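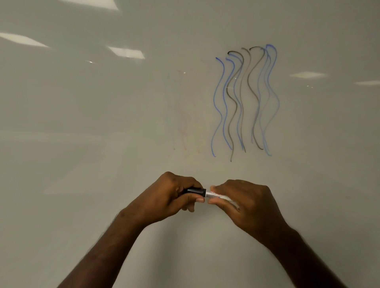 **How far should a bench robot's stop zone extend past its reach?**

Take the arm at full extension, add the longest tool it carries, then add the stopping distance measured at full programmed speed. Mark that line on the floor and keep stools outside it.

## Workshop rules, small arms and automated feeders

- Test the emergency stop at the start of each shift. Log the result under the cell name (Clondis, Dehghan or Gonex).
- Draft new motion paths on the whiteboard before keying them in. One colour per axis.
- Cap markers between strokes. Dry tips leave grey lines that get misread as return moves.
- Wipe old paths fully. Red ghosts linger; use board cleaner and a microfibre cloth.
- Teach mode is limited to 76 mm/s in this shop. Two people present, one holding the enabling switch.
- Check gripper pads for wear every 19 hours of run time.
- Isolate power and bleed the air line before reaching into a feeder.

Stopping distances were last re-measured in August. Changes to the Wiltilico feeder program go to Marion Rutherford first, then Benedek Medve for the lockout sheet. Spare lockout tags are in drawer 2, under the metre rules.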